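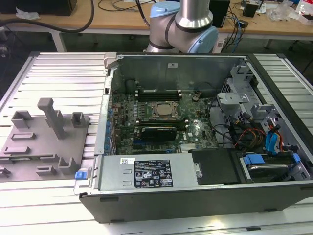

Page 2 of 23

Old Dell tower as a home server, is it worth the power bill?

benchrat_40
Following up from the last page. I put the plug meter on the old Dell for a full billing cycle and left everything else in the house alone. Our utility, Volta, went up again in October, so I wanted my own number before I spent money on a mini PC. The bill came to 1467 kWh for the house. The same stretch last year, before the tower was running all day, was 1268. Not all of that is the computer — we also had a space heater going in the back bedroom.

kettlepond
Then the comparison doesn't tell you much. A space heater will eat that difference in no time. What did the meter say for the tower alone?

benchrat_40
I reset it by accident on Tuesday and lost the total. Starting over. I posted the house numbers because they were what I had.

Finn Sauerland
I ran one of these for years with a graphics card in it that did nothing but draw a login screen. Pull the card if your processor has onboard video, or if the board will boot without any video at all. Some won't. Mine stopped at a prompt and waited for a key until I changed a setting in the BIOS. That was the cheapest saving I made.

mossgrade
Disagree with the whole project. A used mini PC costs less than people think and it idles low. Old workstations were built to sit under a desk in an office where somebody else paid for the electricity.

kettlepond
You have to buy the mini PC first, though. He already owns the tower. If he spends a couple hundred to save a few dollars a month, it takes years to come out ahead. And where do the drives go? USB enclosures are fine until one drops off in the middle of a backup.

mossgrade
I've had two drives in a Dendico enclosure since spring and neither one has dropped.

kettlepond
Good for you. Mine did it twice in a week. Different brand, but I won't go back.

Finn Sauerland
Does it need to be on all night? Mine wakes at 5 p.m., does its backups, serves movies and shuts down at 11. The scheduled wake setting is in the BIOS on most office machines. My wife complained once when she wanted a recipe at lunch, so now the recipes are printed out.

benchrat_40
I hadn't thought about a schedule. The only thing that runs overnight is the Prundeck sync, and I could move that to dinner time.

larkin_st
Check your rate plan too. I switched to the Bright evening plan and moved the laundry and the server to the off-peak hours. It saved more than new hardware would have.

mossgrade
Not everybody gets to pick a plan. We have one company here and one rate.

benchrat_40
Same here, just the one. Meter is back on and the heater is unplugged. I'll post the tower's own number when the next bill shows up.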